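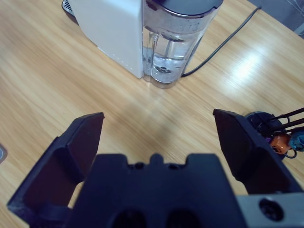
Seven wins from eleven starts ought to have bought anyone a quiet winter, but a club member had written in to ask why the Comadau hillclimb still runs to a rulebook thicker than the phone directory, and whether anyone at Plester Motorsport had read it all the way through. The team's owner laughed for a good long while when I passed that along.

"I've read every page, and some of them twice," she told me. "I couldn't tell you what half of it means, mind you, and I've been doing this since my kids were in nappies!"

September
By our club racing writer

She is easy company, and we'd got through most of the morning before we came round to the car itself, the little Fostora with the blue nose that everyone at the bottom paddock seems to have a soft spot for. It weighs next to nothing and it hates the damp.

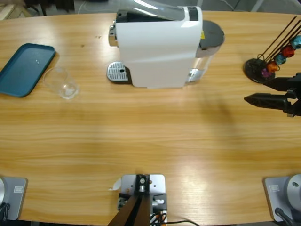
The big change over the break has been the gearbox. The old one, a Güler unit, lasted 1000 competitive kilometres before it began jumping out of third, always on the same left-hander (she still winces when she talks about it). "You'd have your hand on the lever and your heart in your mouth," she said. "I was steering with my knees, practically."

Would she ever go back to circuit racing? She took her time over that one. She misses the company of other cars, she said, and the starts most of all, but she doesn't miss the repair bills, and a hill has its own way of getting under your skin. The Fostora goes back up on its new gears next month, and she's hoping for a dry road.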